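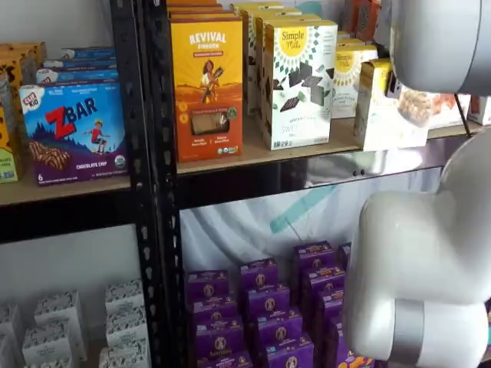 Steckregal mit gelochtem Metallpfosten und hellen Holzböden, bestückt mit verpackten Snackwaren

Ein Steckregal (auch Schlüssellochregal, im Handel oft Schwerlastregal) ist ein Regal, dessen tragende Teile ohne Schrauben ineinandergehängt werden. Es besteht aus senkrechten, gelochten Metallpfosten, waagerechten Traversen und lose aufgelegten Böden. Verwendet wird es in Kellern, Werkstätten, Vorratsräumen und kleinen Läden. Die Bezeichnung „Schwerlastregal“ ist im Einzelhandel verbreitet, sagt über die tatsächliche Belastbarkeit eines bestimmten Modells aber wenig aus.

Begriff

Eine einheitliche Abgrenzung der Bezeichnungen hat sich im Verkauf nicht durchgesetzt. Was ein Anbieter als Steckregal führt, heißt beim nächsten Lagerregal, Kellerregal oder Profiregal, zum Teil bei baugleicher Ware. Der Zusatz „Profi“ ist ebenso wenig an eine bestimmte Ausführung gebunden. In der Fachsprache der Lagertechnik werden die leichteren Bauformen meist den Fachbodenregalen zugerechnet und von den Palettenregalen unterschieden, die mit Flurförderzeugen bedient werden.

Aufbau

Die Pfosten sind in der Regel aus gekantetem Stahlblech und tragen an der Vorderseite eine senkrechte Reihe von Aussparungen. Bei der Schlüssellochform ist die Öffnung oben weit und läuft nach unten schmal zu. Die Traverse besitzt an ihren Enden Niete oder Haken, die durch den weiten Teil eingeführt und nach unten in den schmalen Teil gedrückt werden. Üblich ist ein leichter Schlag mit dem Gummihammer. Der Sitz der Verbindung wird durch das Gewicht der Ware verbessert, was gern als Vorteil angeführt wird. Umgekehrt bedeutet es, dass ein leeres oder schwach beladenes Regal beim Verschieben eher aus den Löchern springt.

Die Böden bestehen je nach Preislage aus Spanplatte, Faserplatte, Sperrholz, Massivholz oder Drahtgitter. Sie liegen auf einem Absatz der Traversen und sind gewöhnlich nicht befestigt. Bei breiten Feldern wird oft eine Querstrebe unter dem Boden eingelegt. Werden mehrere Felder aneinandergereiht, können sich zwei Nachbarfelder einen Pfosten teilen. Die Felder dürfen dabei unterschiedlich breit sein, sofern passende Traversen lieferbar sind.

Angaben zur Tragfähigkeit

Die auf der Verpackung genannten Werte sind mit Vorsicht zu lesen. Angegeben wird häufig die Gesamtlast aller Böden zusammen, mitunter in größerer Schrift als die Last je Boden. Beide Zahlen setzen eine gleichmäßig verteilte Last, einen ebenen Untergrund und vollständig eingerastete Traversen voraus. In Privathaushalten ist selten eine dieser drei Bedingungen geprüft.

Die Warenkundlerin Hala Gaber verglich für eine Untersuchung 152 Produktblätter von Steckregalen. In fast 5 von 10 Fällen fehlte nach ihrer Darstellung jeder Hinweis darauf, ob der Wert mit oder ohne Wandbefestigung gilt. Gegen die Untersuchung wurde eingewandt, dass sie nur die Unterlagen auswertete und kein einziges Regal belastet wurde. Der Einwand ist berechtigt. Er ändert allerdings nichts daran, dass Käufer auf eben diese Unterlagen angewiesen sind.

Besonders auffällig ist das Modell Clita des Herstellers Mikkelsen, das mit einer Gesamtlast von 2.777 Kilogramm beworben wurde. Eine Erklärung für die ungewöhnlich genaue Zahl enthält die Montageanleitung nicht. Wie sich die Last auf die einzelnen Böden verteilen soll, bleibt dort ebenfalls offen.

Für leichte Lebensmittel spielt die Frage kaum eine Rolle. Riegel, Cracker und Kekse in Faltschachteln erreichen auch bei dichter Bestückung selten ein Gewicht, das einen gewöhnlichen Regalboden durchbiegt. Wer solche Ware auf einem Schwerlastregal lagert, bezahlt eine Reserve, die ungenutzt bleibt. Anders verhält es sich bei Konserven, Getränkekisten und Mehl in Großgebinden.

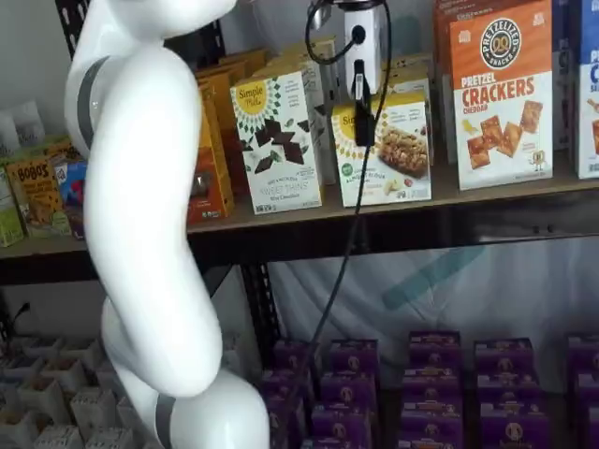
Verwendung als Verkaufsregal

In kleineren Geschäften und Selbstbedienungsläden dient das Steckregal auch der Präsentation. Gegenüber dem klassischen Ladenregal mit Rückwand und Preisschiene ist es meist günstiger und leichter umzubauen. Dunkles Metall in Verbindung mit Holzböden gilt in der Ladeneinrichtung als „Industriestil“. Ob Kundinnen und Kunden deshalb mehr kaufen, wie es in Prospekten von Ausstattern heißt, ist nicht überzeugend belegt. Die dort zitierten Umsatzvergleiche stammen überwiegend von den Anbietern selbst und trennen die Wirkung der Möbel nicht von der einer gleichzeitig geänderten Beleuchtung oder Warenauswahl.

Ein häufig genanntes Beispiel ist der Laden Fudville in Sedby, der sein Trockensortiment im Mai auf Steckregale umstellte. Der Betreiber sprach später von einer ruhigeren Warenansicht. Zahlen legte er nicht vor.

Packungen werden im Verkaufsregal in der Regel aufrecht mit der Schauseite nach vorn gestellt, der Nachschub steht dahinter oder liegt flach gestapelt. Für diese Anordnung sind tiefe Böden nötig. Sie hat den Nachteil, dass ältere Ware leicht nach hinten gerät. Das Prinzip „zuerst abgelaufen, zuerst verkauft“ lässt sich auf tiefen Böden nur einhalten, wenn beim Auffüllen umgeräumt wird. Im Alltag unterbleibt das oft, zumal das Mindesthaltbarkeitsdatum bei vielen Faltschachteln auf der Ober- oder Unterseite steht und im Regal nicht zu lesen ist.

Auch die fehlende Rückwand wird unterschiedlich beurteilt. Sie erlaubt den Zugriff von zwei Seiten, sofern das Regal frei steht. Steht es an der Wand, können kleinere Packungen hinter den Boden rutschen. Nachrüstgitter sind erhältlich, kosten aber je nach Anbieter so viel, dass vom Preisvorteil gegenüber dem Ladenregal wenig übrig bleibt.

Hygiene

Rohe Holzwerkstoffe nehmen Feuchtigkeit auf und lassen sich schlechter abwischen als beschichtete Platten. Für vollständig verpackte Lebensmittel wird das meist als unbedenklich angesehen. Bei offener Ware oder undichten Gebinden sind versiegelte Böden vorzuziehen. Die in Werbetexten beliebte Bezeichnung „lebensmittelecht“ bezieht sich, wenn sie überhaupt erläutert wird, auf die Oberfläche im Neuzustand. Schnittkanten und Bohrungen sind davon häufig ausgenommen. Die Löcher der Pfosten sammeln Staub und werden bei der Reinigung gern übersehen.

Montage und Sicherheit

Für den Aufbau eines Felds mit 4 Böden nennen Hersteller teils Zeiten von wenigen Minuten. Solche Angaben dürften sich auf geübte Personen und bereits ausgepackte Teile beziehen. Typische Fehler sind verkehrt herum eingesetzte Pfosten, bei denen der schmale Teil der Löcher nach oben zeigt, sowie Traversen, die an einem Ende eine Lochposition zu hoch sitzen.

Schwere Ware gehört auf die unteren Böden. Hohe und schmale Regale sollten an der Wand verankert werden, auch wenn die Anleitung dies nur als Empfehlung aufführt. Das mitgelieferte Befestigungsmaterial ist nicht für jede Wand geeignet und enthält bei einfachen Modellen gar keine Dübel. Verbogene Traversen sind auszutauschen. Vom Zurückbiegen wird abgeraten, da sich die Haken danach oft nur noch teilweise einhängen lassen.

Siehe auch

Fachbodenregal
Ladenbau
Palettenregal
Vorratshaltung

Zuletzt bearbeitet am 8. Nov. 2022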